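木の天板の仕上げ、オイルとウレタンで迷っています
掲示板トップ > 住まいと木工 > 塗装・仕上げ

ekene_o
投稿日:2022/09/15
台所の作業台を作り直しています。脚は前のものを使い、天板だけ新しくしました。細い板を横にはぎ合わせたタイプで、樹種は店の人によるとブナとアカシアが混ざっているそうです。
まだ何も塗っていません。仕上げをオイルにするかウレタンにするかで止まっています。
使い方は、野菜を切る(まな板は使います)、パンをこねる、鍋を置く、たまに子どもが宿題をする、という感じです。水はねは毎日あります。
手元にはEsanoのオイルが450mlの缶で一つあります。前に棚を塗ったときの残りではなく、間違えて二つ買った分で未開封です。これで足りるならオイルにしたい気持ちはあります。
ただ、父の家の食卓がオイル仕上げで、輪ジミだらけなのを見ているので迷っています。
よろしくお願いします。

uchenna
鍋を置くならオイルのほうが後が楽です。ウレタンは熱い鍋を直接置くと白くなることがあって、そこだけ直すのが難しい。オイルなら白くなっても焦げても、そこだけ削って塗れば済みます。
お父さんの食卓は、たぶん何年も塗り足していないのでは。

balogun_a
自分は逆の意見です。
毎日水はねがあるならウレタンを勧めます。オイルは手入れを続けられる人向けです。最初の半年はみんなやるけど、そのうちやらなくなります。うちがそうでした。シンク側の小口が黒くなって、結局全面を削ってウレタンを塗りました。
それから13年、一度も塗り直していません。鍋は鍋敷きに置きます。

uchenna
>>balogun_a
13年は立派ですが、それは使い方がおとなしいからだと思います。子どもがいて、鍋敷きが毎回出てくる家ばかりではないです。
傷が入ったところから水が入ると、膜の下で黒くなります。外から拭いても取れません。

balogun_a
>>uchenna
うちにも子どもは二人いました。
傷はもちろんあります。膜の下で黒くなった場所はありません。薄く何回も塗ればそうはならないです。厚塗りして一回で終わらせる人が失敗している印象です。

kayode
横から失礼します。家具の修理を仕事にしています。
どちらも正しいので、決める前に確認したいことを書きます。
シンクとの距離はどのくらいですか。水がたまる場所がありますか。天板の裏は塗りましたか。
特に裏です。表だけ塗って裏を塗らないと、湿気の出入りが表と裏で変わって反ります。はぎ板は一枚板より動きにくいですが、動かないわけではないです。持ち込まれる修理で多いのは、シミよりも反りと割れです。

ekene_o
皆さんありがとうございます。
シンクとは離れていて、腕を伸ばして届くくらいです。水がたまる場所はなく、洗った食器を置いたときに垂れる程度です。
裏はまだです。というか塗るつもりがありませんでした。塗ります。
あと、写真で見ると木の色が場所によってかなり違っていて、塗ったらもっと差が出るのか気になっています。妻はそろっているほうが好きだそうです。

asabe
色の差は、オイルを塗るとはっきり出ます。濡らした布で拭いてみると、塗った後の色に近い感じが分かります。乾けば戻るので、奥さんに見てもらってから決めるといいです。
私は差があるほうが好きです。一色だと傷やシミが目立つけれど、もともと色がばらついている板だとまぎれます。薄茶と蜂蜜色が並ぶくらいの差なら、使っているうちに気にならなくなりました。

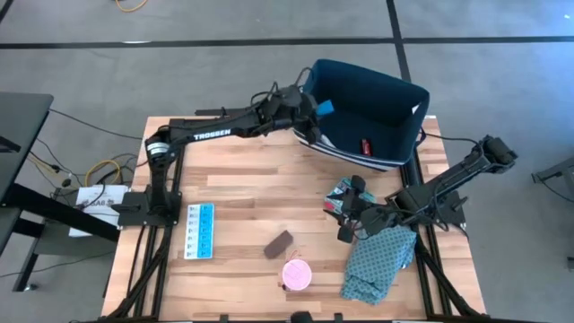

色の違う細い板をはぎ合わせた天板

着色で無理にそろえるのは勧めません。樹種が混ざっていると染料の入り方が違うので、かえってまだらになります。一度やって、全部削り落としました。その日は腕が上がらなくなりました。

uchenna
着色に反対なのは同じです。
濡れ拭きで試すのもいいですね。ただ、拭くと毛羽が立つので、最後の研磨の前にやってください。毛羽を立ててから軽く研ぐと、塗った後のざらつきが減ります。

kayode
毛羽立ての話は大事です。オイルの人は省きがちですが、省くと最初に水拭きした日にざらざらになります。
研磨は粗めから始めて、番手を飛ばさず、木目に沿って。ウレタンなら細かくしすぎないでください。つるつるにすると膜の食いつきが悪くなります。

ekene_o
研磨はTrolitzの電動サンダーを借りてきました。丸いパッドのやつです。
細かい渦巻きの跡が残るのですが、これは普通ですか。光に透かすと見えます。

balogun_a
押しつけすぎです。機械の重さだけで動かしてください。紙が目詰まりしていても跡が出ます。紙は惜しまず替える。
最後は手で、木目に沿って軽く。

ekene_o
押しつけていました。紙を替えて軽くやったら減りました。ありがとうございます。

okeke_mama
はじめまして、ずっと読むだけでした。
うちはLindachのハードワックスオイルというのにしています。オイルとウレタンの間みたいなもので、少し膜が残ります。輪ジミは普通のオイルより付きにくいと思います。
欠点は値段と、におい。窓を開けていても二、三日は残りました。小さい子がいるなら寝る部屋から遠いところで塗ったほうがいいです。

balogun_a
>>okeke_mama
ワックスオイルは中途半端だと思っています。水にはウレタンより弱く、補修はオイルより目立つ。

okeke_mama
>>balogun_a
補修が目立つのは本当です。角のところを部分的に塗り直したら、そこだけ艶が出ました。
でも毎日使う台としては不満はないです。艶が違うところには炊飯器を置いています。

asabe
>>balogun_a
中途半端というより、間を選びたい人もいるということでは。
ウレタンの見た目が苦手な人は多いです。私も、あのつるっとした手触りがどうしても木に思えません。

balogun_a
艶消しのウレタンを薄く塗ったものを一度触ってみてほしいです。昔のてかてかしたものとは別物です。
好みの話なら、これ以上は言いません。

uchenna
パンをこねるという話が出ていたので、そこにも触れておきます。
台に直接生地を置くなら、オイルでもウレタンでも、完全に硬化するまで待ってください。表面が乾いていることと硬化していることは違います。缶の裏に硬化の日数が書いてあるはずです。食器や台所用品に使えるかどうかの表示も見たほうがいい。書いていないものは、台に直接食べ物を置く用途には使わないほうが無難です。

ekene_o
缶を見ました。塗り重ねは12時間以上空ける、完全硬化は7日、台所の天板と木の食器に使用可、と書いてあります。
7日も台所で作業台なしは厳しいです。乾いたらそっと使い始めるのはだめでしょうか。

kayode
そっと使うのは構いませんが、水と熱いものは避けてください。濡れた布巾を置きっぱなしにするのが一番まずい。
その間はコンロの横に板でも渡しておくとか、折りたたみの机を持ってくるとか。

ekene_o
折りたたみ机があります。それでいきます。
オイルに決めました。理由は、缶がもうあることと、焦がしたときに自分で直せそうなことです。balogun_aさんの話も参考になりました。鍋敷きは買います。

balogun_a
了解です。オイルにするなら、小口だけは多めに吸わせてください。切り口は横の面よりずっと吸います。うちが黒くなったのも小口からです。

uchenna
塗り方も一応。
布に取って、たっぷりめに伸ばす。しばらく置いて、吸わなかった分を全部拭き取る。拭き残しがあるとべたべたして、いつまでも乾きません。失敗の大半はここです。
拭き取った布は丸めて捨てないでください。乾性油の布は勝手に熱を持って燃えることがあります。水に浸してから捨てるか、外で広げて完全に乾かしてから。これは必ず守ってください。

kayode
布の件、同意します。知り合いの工房でごみ箱がひとつ燃えました。夜だったら建物までいっていたと思います。

asabe
布は水を張った口の閉まる袋に入れて、そのままごみの日に出しています。自治体によって決まりがあるかもしれないので、そこは確認してください。

ekene_o
布の話は知りませんでした。棚を塗ったとき、丸めて物置に入れていました。今見てきたら、かちかちに固まっていました。何もなくてよかったです。

ekene_o
途中経過です。
裏を先に塗りました。乾いてから裏返して、表の一回目まで終わっています。濡れ拭きは妻に見せて、色の差は「思ったよりいい」とのことでした。
小口は言われたとおり何度も吸わせました。本当にいくらでも吸います。缶は半分より少し減ったくらいなので、足りそうです。
一か所、拭き残したのか指に付くところがあります。

uchenna
べたつくところは、オイルを少し付けた布でこすって、すぐ乾いた布で拭けば取れることが多いです。時間が経って固まってしまったら、細かい紙で軽く研いでください。

ekene_o
オイルでこすったら取れました。二回目も塗りました。

haruna_yane
便乗質問ですみません。同じような天板を脚に留めるとき、ねじで直接締めていいですか。Harunaのホームセンターの人にはそれでいいと言われました。

kayode
>>haruna_yane
直接締めるなら、脚側の穴を長穴にしてください。幅方向に伸び縮みするので、丸穴でがっちり留めると逃げ場がなくなって割れます。駒止めという金具を使う手もあります。
長さ方向はほとんど動かないので気にしなくていいです。

balogun_a
>>haruna_yane
座金も入れてください。長穴だけだと頭が沈みます。
反りが心配なら、下に鉄の反り止めを入れるのもありです。それも長穴で。

haruna_yane
ありがとうございます。幅方向だけ長穴にします。もう丸穴を開けてしまったので、やすりで広げます。

okeke_mama
ekene_oさん、使い始めたら感想を書いてもらえるとうれしいです。次に塗り直すとき、普通のオイルに戻そうか迷っているので。

ekene_o
>>okeke_mama
使い始めました。パンを二回こねました。生地はくっつきますが、それは前の台でも同じでした。
水はねは玉になって、拭けば跡は残っていません。コーヒーの輪が一つ付きました。次の日にオイルを少しすり込んだら、よく見ないと分からない程度になりました。
鍋敷きは買ったのに、まだ一度も使っていません。

balogun_a
使ってください。

uchenna
塗り足しの時期は、水が玉にならずに染みるようになったら、で判断できます。よく使う手前側だけ先に来るので、そこだけでいいです。六月あたり、梅雨の前に一度見ておくと安心です。

ekene_o
カレンダーに書いておきます。残ったオイルは缶のふたを叩いてきっちり閉めておけば、それまで持ちますか。

kayode
半分空いた缶だと、空気が多いので表面に膜が張るかもしれません。小さい瓶に口いっぱいまで移しておくと持ちます。中身の名前と移した日を書いた紙を貼って、子どもの手の届かないところに置いてください。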